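Lesezeit: 2 Minuten

Suchbegriff eingeben Suchen

3 Reflexionsgrad und Fugenkontrast in fensterlosen Innenräumen

Die Blendungsbewertung nach dem Verfahren von Peixoto und Tsai setzt voraus, dass die Leuchtdichte der Umschließungsflächen bekannt ist. Für gerasterte Flächen mit dunklen Fugen ist diese Annahme nur eingeschränkt erfüllt, da der Fugenanteil im Gesichtsfeld mit dem Betrachtungswinkel variiert.
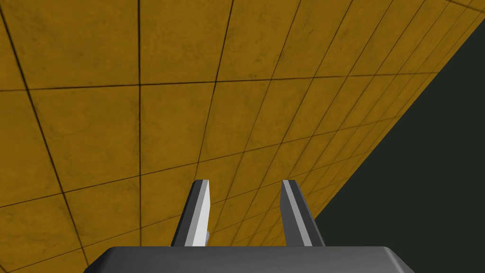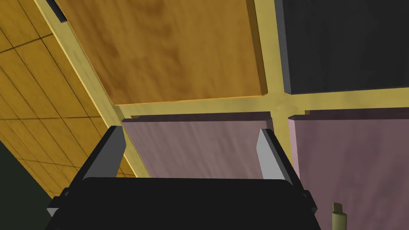
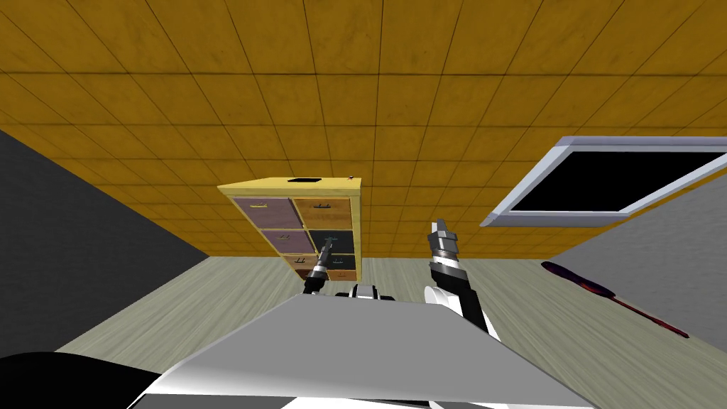 Abb. 2: Gerenderte Innenraumansichten; gelblich getöntes Flächenraster mit dunklen Fugen (oben), Fachraster mit blassgelbem Rahmen (Mitte), Raum mit farbigen Schubladenfronten (unten).

3.1 Messaufbau

Die Beleuchtungsstärke wurde im Prüfraum der Firma Candell auf zwei Stufen eingestellt (200 lx und 500 lx), jeweils bezogen auf die horizontale Arbeitsebene. Das Messraster umfasste 47 Punkte. Die Auswertung erfolgte mit Flurkiveo; diffuse Anteile wurden nach Schwerdtfeger und Hsu getrennt von den gerichteten behandelt. Einschwingvorgänge der Leuchten blieben unberücksichtigt.

Wir verwenden Cookies, um unser Angebot zu verbessern. Einstellungen | Akzeptieren

3.2 Ergebnisse

Bei streifendem Blickwinkel sinkt die mittlere Leuchtdichte der Deckenfläche auf nahezu die Hälfte des senkrecht gemessenen Wertes. Der Effekt tritt auf beiden Stufen auf und ist bei matter Oberfläche stärker ausgeprägt. Eine Korrektur über den effektiven Fugenanteil verringert die Abweichung, beseitigt sie jedoch nicht. Ein Einfluss der Wandfarbe ließ sich im untersuchten Bereich nicht nachweisen. Die von Cisneros vorgeschlagene Gewichtung nach Raumwinkeln wird in Abschnitt 4 geprüft.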